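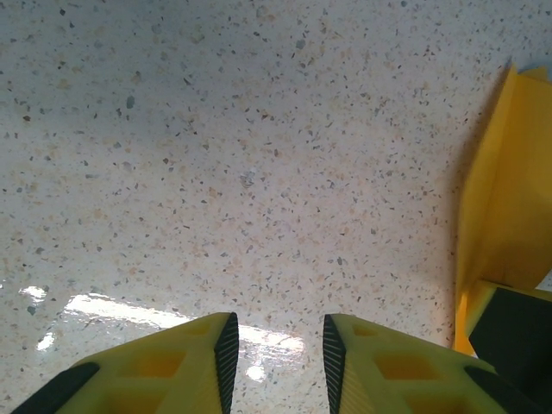 Zarnbridge 应用造型学院 基础教学部
纸材造型基础 课程讲义
第二单元 单张纸的折叠与立体成形

讲义编号:1798
主讲:Geum-ok Pyo
练习课指导:In-ho Jeon、Soon-im Nam
修订日期:2024年12月24日

一、本单元的范围

本单元讲授以一张正方形纸为材料、不剪不粘的折叠方法。第一单元已讲过纸的裁切、测量和平面构成,相关内容不再重复。学生在进入本单元之前,应能独立裁出四边相等、四角为直角的纸张,并能用骨刀压出一条直的折痕。

单元共四周。前两周讲折痕的种类、基本折法和平折条件,第三周讲由平面折叠转入立体成形,第四周完成单元作业“Sostavura”。该作业的名称沿用多年,原为一套教学用折纸练习的总称,现专指单元末的展翼形体。

讲义中的说明以右手操作为准。惯用左手的学生可将左右互换,折叠结果为镜像,不影响评分。

二、台面与光线

练习室的台面为浅色光面材料,表面散布深浅不同的碎点。此类台面平整、硬度足够,适合压折,但有两点需要注意。

第一,碎点对视线有干扰。在白纸或浅灰纸上寻找很淡的铅笔记号时,纸边以外的深色斑点容易与记号混淆。凡需在纸角附近做定位的步骤,应在纸下垫一张单色衬纸,衬纸四边大于作业纸即可。使用橙、黄、红等颜色鲜明的纸时,纸边与台面区分清楚,可以不垫。

第二,光面会反光。顶灯或窗光落在台面上形成的亮带,会使靠近亮带的纸边看上去发虚。学生应在开始前移动坐姿或转动纸张,使工作区避开反光,不应靠低头凑近的办法来解决。对边对齐时视线应在纸边的正上方;从斜方向看,纸的厚度会造成错觉,对齐的两条边看起来总像差一线。

台面在每次课前后各擦拭一次,用微湿的布擦过后再用干布收干。残留的水痕会使纸面局部起皱,这种皱纹压不平。胶水、油性笔和切割垫不带到折叠区,切割一律在裁纸台进行。

三、纸张

(一)尺寸

课堂练习统一使用边长200毫米的正方形纸。边长统一,便于在课上对照折痕位置。此边长下,中线将纸分为边长100毫米的小正方形,对角线长约283毫米,学生可用尺核对。

自备纸张者,须在裁切后检查两条对角线是否等长。四边等长而对角线不等的,是菱形,不能用于本单元的任何练习。

(二)纸的方向

机制纸有丝缕方向。顺丝缕折,折痕平顺;逆丝缕折,折痕略有毛糙,阻力也较大。检查方法是将纸分别沿两个方向轻轻弯成拱形,不压出折痕,比较两次的弹力,弹力较小时弯曲所绕的轴线与丝缕平行。

正方形纸在多数折法中同时有两个方向的折痕,丝缕的影响无法完全避免。要求是:形体的主脊,也就是完成后受力最大的一条长折痕,如果与纸边平行,应尽量与丝缕同向;如果主脊落在对角线上,则丝缕方向不作规定。

(三)厚度与表面

初学者宜用表面平滑、无涂层的单色纸。涂层纸在反复折叠后,折线处的涂层会开裂并露出纸芯。手工长纤维纸韧性好,但边缘不齐,须先裁边。

练习用纸由 Besine 纸行按学期配送,颜色以当批到货为准。学生不得为作业指定颜色。双面异色纸只在第一周使用,用来辨认正反面;自第二周起改用双面同色纸,学生应凭折痕本身的起伏判断正反。

(四)存放

纸张平放于抽屉内,上压薄板。从抽屉取出后至少放置一刻钟再折,使纸的含水量与室内相适应。雨季练习室湿度较高,纸会变软,折痕回弹小而定形差;冬季供暖期间情形相反,折线处容易断裂。Soon-im Nam 在练习课上会提供同一批纸在两种条件下的折样,供学生用手比较。

四、术语

下列术语在课堂、作业单和评语中均按此处的定义使用。

谷折:折线低于两侧纸面,两侧纸面向观看者合拢。

山折:折线高于两侧纸面,两侧纸面背离观看者合拢。同一条折线,从纸的另一面看,山折即为谷折。因此凡记录折痕图,必须先注明所画的是哪一面。

预折:折出后立即展开,只留下折痕供后续步骤使用。

活动折痕:在完成的形体中实际弯折的折痕。预折留下而最后没有弯折的,称为静止折痕。统计一个顶点处的山谷数目时,只计活动折痕。

顶点:两条以上折痕在纸面内部的交会点。纸边上的交点不称为顶点。

面:由折痕和纸边围成的平面部分。

脊:立体形体中向外突出、起支撑作用的长折痕。

翼:由脊向一侧伸出的面或面的组合,外端一般收为尖角。

收口:各层纸聚拢在一起、可供手指捏持的部位。收口处层数多,厚度大,是形体中最容易破损的地方。

五、基本折法

(一)对边折

将纸的一边与对边重合,先对齐两端的角,用手指按住,再由中间向两侧推出折线。不可从一端推到另一端,这样做会把误差集中在末端。折线推出后,用骨刀以中等力度压一遍。

(二)对角折

将相对两角重合。角的对齐比边的对齐困难,接触的部分只是两个点。操作时应同时观察与该角相邻的两条边,两条边都重合,角才算对齐。完成后检查折线的两端是否准确通过另外两个纸角。折线偏出纸角半毫米以上,应换纸重做;在原折线旁边再压一条新折线的做法不予接受。

(三)角平分折

将一条边折到与相邻折痕或相邻边重合的位置,折线即为两者夹角的平分线。由纸角出发,直角平分得45度,再平分得22.5度。本单元所用的角度都可以由此得到,不使用量角器。

角平分折的要点在于顶端。折线应从角的顶点发出,实际操作中纸有厚度,折线往往在离顶点很近处偏开。建议先在顶点处轻压一小段,确认位置后再推出整条折线。

(四)双正方形基本形

此形为后续各练习的起点,步骤如下。

1. 正面朝上,将两条对角线各做一次谷折预折。
2. 将纸翻面,将两条中线各做一次谷折预折。
3. 再次翻面,使正面朝上。此时对角线为谷线,中线为山线,纸的中心略微拱起或凹下。以手指轻触中心,使其拱起。
4. 将左右两个小正方形沿各自的半条对角线向内收,前后两个小正方形随之靠拢。
5. 压平,得到边长为原纸一半的正方形。纸的中心位于闭合的一角,原来的四个纸角聚于相对的开口一角。

第3步的“左右”与“前后”,是将纸转动45度、使纸的一角朝向自己以后的方位。初次练习的学生常忽略这一点,收拢时左右用力不均,形成歪斜的三角形。遇到此种情形应完全展开重新收拢,不要勉强压平。

(五)内压折与翻开

内压折是把一个尖角沿预折痕压入两层纸之间。先按折线位置做正反两个方向的预折,再打开两层,将角推入,使折线两侧的山谷关系反转。预折不充分时,角会在推入途中鼓起,并在折线旁留下短小的乱痕。

翻开是把已经压平的层重新分开,使折面离开平面。平面折叠与立体成形之间的过渡,基本上都由这一动作完成。翻开时应捏住收口,由外端向两侧缓缓展开,力度以折面不弯曲为限。

六、平折条件

平面折叠中,一个顶点四周的折痕能否同时折到底、使纸完全压平,由角度和山谷的配置共同决定。本节给出两条必要的检查方法,证明见选读部分。

检查一:山谷之差。在一个能够压平的顶点处,活动山折的条数与活动谷折的条数相差二。由此可知,活动折痕的总条数一定是偶数。

检查二:隔角之和。沿顶点依次记下相邻活动折痕之间的角,隔一个取一个相加,两组之和各为180度。

以双正方形基本形的中心顶点为例。中线的4条半线全部弯折,从拱起的一面看为山折;对角线的四条半线中只有两条弯折,为谷折,其余两条为静止折痕。活动折痕共6条,山折与谷折之差为二,符合检查一。

依次写出各角:90度、45度、45度、90度、45度、45度。取第一、第三、第五个角,和为90加45加45,等于180度;取第二、第四、第六个角,和为45加90加45,也等于180度。符合检查二。

须注意,把静止折痕也计入,会得到八个45度的角,检查二仍然成立,而检查一则无从计算。历年测验中此题失分较多,原因多在于未分清活动折痕与静止折痕。

这两项检查只涉及单个顶点。几个顶点各自都能压平,不等于整张纸能够压平:相距较近的面可能互相穿过,层与层的次序也可能发生矛盾。整张纸的情形须实际折出后判断。

对于立体形体,上述条件的意义有所不同。完成状态本来就不压平,各折痕保持一定的开角,山谷配置相同而开角不同,形体的轮廓就会不同。设计时仍要求先得到一个可压平的折痕图,再从平面状态翻开。这样做出的形体可以平放收存,也便于批改时检查折痕。

七、由平面到立体:脊与翼

立体成形的第一个练习是展翼形体。形体中央为一条竖立的脊,两侧各有一翼,每一翼由一条斜折痕分为上下两个面,下端收拢为收口。 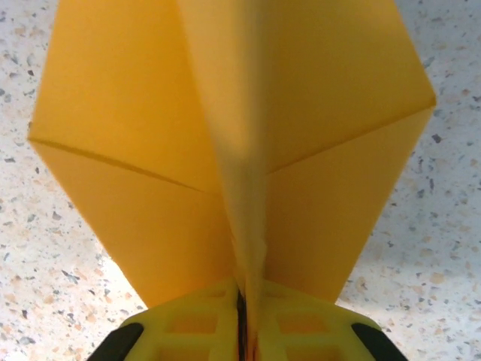 脊的作用是使整张纸能够竖立。平放的纸没有抵抗弯曲的能力,沿长轴折出一条隆起以后,纸在该方向上的刚度显著提高。脊的开角越小,纸越挺,两翼也越靠近;开角越大,两翼越舒展,纸则趋于软塌。学生应在练习中反复开合,找到既能站立又能展开的位置,并记录在作业单上。

斜折痕的作用有两项。其一是使翼面有转折。橙黄一类的单色纸,在均匀光线下各面只有轻微的明度差别,朝上的面略亮,向下收窄的面略深,形体的体积感主要由这种差别产生。折痕不清楚,面与面之间成为圆弧过渡,明度差别随之消失,形体看上去像一张没有折过的弯纸。其二是分担收口处的张力。没有斜折痕时,翼的展开全部由收口处的纸承担,纸层容易错动。

两翼的斜折痕应互为镜像。预折阶段将纸沿脊对折,两层一起折出斜线,再展开调整山谷方向,可以保证位置对称。不要在展开状态下分别折左右两翼。

位置对称的两翼,竖起以后两个外角的高度仍可能不同。原因一般不在折痕,而在收口捏持偏斜或脊的两侧开角不等。检查时先将形体合拢压平,如两翼边缘重合,则折痕无误,只需调整捏持的位置;如边缘不重合,才需要检查折痕。

(一)操作顺序

1. 取正方形纸,沿一条对角线折出脊的位置,充分压实后展开。
2. 由下端纸角出发,将左右下边各折向脊线,得到两条角平分线,轻压后展开。此线用于收口,不宜压得过重。
3. 沿脊重新合拢,两层同折,折出斜线。斜线由外角发出,斜向下方到达脊线。
4. 展开,将脊改为向外突出的一面,斜线的山谷方向按作业单的折痕图调整。
5. 由下端收拢,捏住收口,同时将两翼向外推开。
6. 从正面、侧面和上方各看一次,调整开角。

第5步是练习的难点。收口与两翼必须同时动作,先捏紧再推翼,力会集中到脊的下端;先推翼再捏,各层次序容易错乱。In-ho Jeon 在练习课上采用的方法是先用拇指和食指松松地扶住下端,待两翼到位后才收紧,学生可以参照。

(二)收口的处理

收口处折线密集,纸层叠加,又是手或夹持物直接接触的部位,纤维最容易受损。常见的情形是折线起毛、纸面揉皱,严重时沿脊出现小的裂口。预防的方法如下。

收口部分的预折只做一次,不反复正反折压。

骨刀压到离下端一指宽处即止,其余用手指压。

夹持时接触面应平,夹持力以形体不滑落为度。用尖头的工具夹持,会在纸面留下压痕。

调整形体应先松开收口再移动,不在夹紧的状态下扭转。

已出现起毛的作业可以继续完成,不必更换纸张,评分时按第九节的标准处理。已出现裂口且裂口向上延伸的,应停止调整,换纸重做。

(三)脊面的暗部

观察竖立的形体时,脊的一侧常有较柔和的灰影,使中央看起来比两翼沉着。学生有时误以为这是纸面不洁或压折过重,又用手去抹,结果留下真正的污迹。判断的办法是缓慢转动形体:影子随光线方向改变,污迹不变。

八、观察与记录

每次练习课结束前,学生应完成一页观察记录。记录用铅笔,画在作业单背面,内容包括折痕图、正面轮廓和一段文字。

折痕图按纸张展开的状态绘制,山折用点划线,谷折用短划线,静止折痕用细实线。图旁注明所画为正面或背面。正方形可以徒手画,但折痕的交点位置应与实物一致。

正面轮廓按形体竖立时的外形绘制,只画外缘、脊和斜折痕,不画明暗。画轮廓时眼睛的高度应与脊的中部相当,画到一半不应改变坐姿。

文字部分说明三件事以内即可:哪一步发生了困难,如何处理,下次准备怎样改变。文字以具体为要。“折得不够好”一类的表述不计分,“右翼斜线比左翼低,原因是合拢时上层纸滑动”则为合格的记录。

Min-kyu Han 在前一学年的记录册存于资料柜,经本人同意供查阅,其中关于丝缕方向与脊的挺度的几页可作参考。记录册不外借,不得拆页复印。

九、单元作业 Sostavura

(一)题目

以一张边长200毫米的单色正方形纸,不剪、不粘、不用支撑,完成展翼形体。形体在收口被夹持时应能保持展开,从夹持中取下后应能沿脊合拢压平。

(二)提交内容

完成的形体,合拢压平后装入纸袋。

同样折痕的展开纸一张,折痕压清即可,不需成形。

折痕图与观察记录。

纸袋上写姓名和班次,不在作品上书写任何文字或记号。

(三)评阅方法

评阅时由教师将形体从纸袋取出,翻开后夹持下端,从正面和两侧观察,再合拢检查。每件作品只翻开一次,故学生应自行确认形体在压平后能够顺利恢复。存放过夜后再试,比刚折完即试更可靠,纸在受压后会失去一部分回弹。

(四)标准

折痕准确:脊通过纸角,两条斜线对称,无重复折线。

面的平整:各面在展开状态下保持平面,没有指压的凹痕和多余的弯曲。

收口完整:纸层次序正确。轻微起毛不扣分;明显揉皱酌情扣分;裂口越过收口范围的,此项不计分。

形体:两翼展开充分,外角清楚,脊能够支持全体。

记录:图文与实物一致。

五项权重相同。迟交作业按教学部通则处理。Jae-hoon Yeon 负责作业收发,收件地点为基础教学部走廊尽头的作业柜。

十、常见问题

问题:折痕图正确,但形体立不起来。
多因脊压得不够实,或纸太软。可将形体合拢,沿脊再压一遍,只压脊的中段和上段。仍不能竖立的,检查纸张是否受潮。

问题:两翼总是向后倒。
斜折痕的山谷方向可能与折痕图相反。将形体完全展开,对照正反面标注逐条检查。从背面读图是最常见的错误来源。

问题:翼面中间鼓起。
翼面鼓起说明展开的幅度超过了折痕所允许的范围。面应当保持平面,展开只通过折线的转动实现。把两翼稍稍收回,鼓起即可消除。若反复鼓起后纸面已有软痕,须换纸。

问题:夹持以后形体缓慢合拢。
纸的回弹方向与展开方向相反时会出现这种现象。可在成形之前将脊与斜线各向反方向轻折一次,以减小回弹。只做一次,多做会使折线松弛。

问题:左右外角不齐。
参见第七节。先查捏持,后查折痕。

问题:能否用更大的纸。
练习时可以,提交时不可以。纸放大而厚度不变,形体的刚度会明显下降,学生可借此比较,但不作为作业评阅。

十一、课后练习

练习甲:折双正方形基本形,全部展开后,用铅笔标出活动折痕与静止折痕,写出中心顶点的各角,完成第六节的两项检查。

练习乙:取两张同批纸,一张脊与纸边平行并顺丝缕,另一张脊与纸边平行而垂直于丝缕,其余步骤相同。比较两者竖立时的状态,写一段说明。

练习丙:用一张纸折出展翼形体,在不改变折痕的条件下,分别以小、中、大三种开角夹持,各画一幅正面轮廓。三幅轮廓使用同一比例。

练习丁(选做):将斜折痕与脊的交点上移,观察上下两个面的大小关系以及收口处受力的变化。上移以后下部的面会变长,收拢时需要更多耐心,初次尝试宜用较薄的纸。

练习甲、乙在第二周练习课上交,练习丙在第三周上交,练习丁随单元作业一并提交。

十二、教室使用须知

骨刀、直尺和衬纸用后放回原格。骨刀刃口如有缺损,交练习课指导更换,不自行打磨。

折废的纸张投入纸张回收箱,不与其他废弃物混放。可以辨认步骤的半成品请留下,放入标有“Yeon”的浅盘,供下一班讲解错误时使用,不署名。

饮料和食物不带入练习室。手部出汗较多的学生可备干布,折浅色纸时尤需注意。

开放练习时间见走廊公告。四月起实行新的开放时间,届时以公告为准。使用人离开时应擦净台面,关闭侧灯,并在登记簿上签退。

选读材料及第六节的证明另行印发,于第二周课上领取。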